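Safety checklist for the two-arm sorting bench, Hinddale shared workshop
Checked by: Declan Coughlan
Date: 7/23/26

1. Gripper fingers
Bolts tight, no play when I push by hand. OK.
Opening and closing without noise. OK, but please do not put oil on the joint again.

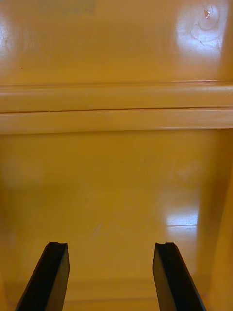
How often must the finger bolts be checked?
Before every session, and once more after any hard contact with a bin.

2. Emergency stop
Button tested from both sides of the bench. Both arms must stop, also when only one is moving. OK.
The reset key stays with the person who runs the session. Conall Scanlon has the spare, in locker 19.

3. Bins and table
Yellow bins: scuffs on the floor are acceptable, sharp chips are not. Small parts and cables go in the bins, never on the seam of the table.
Steel tray in the center with white paper in it. Change the paper when it is torn.

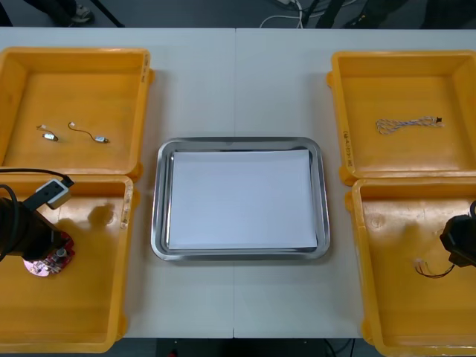 Who may reach into a bin while the arms have power?
Only the person holding the stop button, and only after the program is paused.

4. Cables on the floor
Comment: I would like to have a cable cover before September. Until then, walk slowly on the far side of the table.

5. Small parts with wires
Grip the housing and not the wire. Speed limit stays at 9 percent for these parts. Connector pins must not be bent; if you are not sure, put the part in the Greris box and write a note.

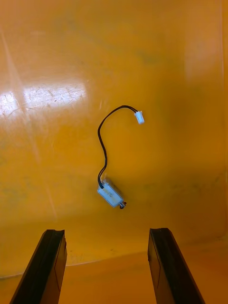
6. Power supply
Fuse correct, cover closed, fan is running. OK.
Comment: the label is almost not readable. Conall will print a new one.

Not finished: item 4. All other items passed.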